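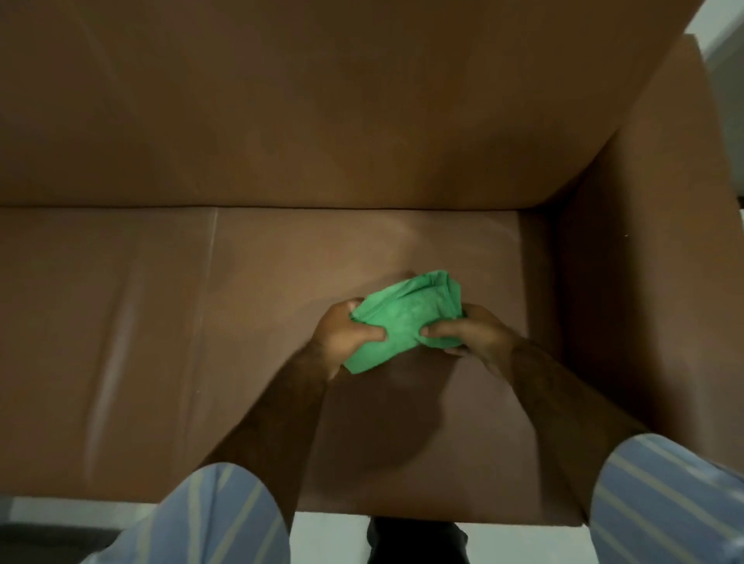 Bowel screening kits: common questions

Who gets a kit?
Everyone registered with the Berkwood practice who is in the screening age group. We posted 2,635 kits last year and 2,000 came back.

I feel fine. Do I need to do it?
Yes, if you can. The test looks for traces of blood too small to see, and early bowel cancer often has no symptoms.

I already have symptoms. Should I wait for my kit?
No. Book an appointment if you have bleeding, a change in bowel habit lasting three weeks or more, stomach pain that won't settle or weight loss you can't explain. Do this even if your last test was clear.

What happens if blood is found?
You will be offered a nurse appointment to talk about a colonoscopy. Of the kits returned last year, 86 needed follow-up. Most people who are called back do not have cancer — piles and polyps are common causes.

My kit is damaged or lost. Can I have another?
Ring the desk on extension 308 and ask for Melahat Bayram. Please don't use a tube that has leaked or is past its date.

Can someone help me with it?
Yes, a relative or carer can. Large-print instructions are kept at reception.

Page last checked 12/8/18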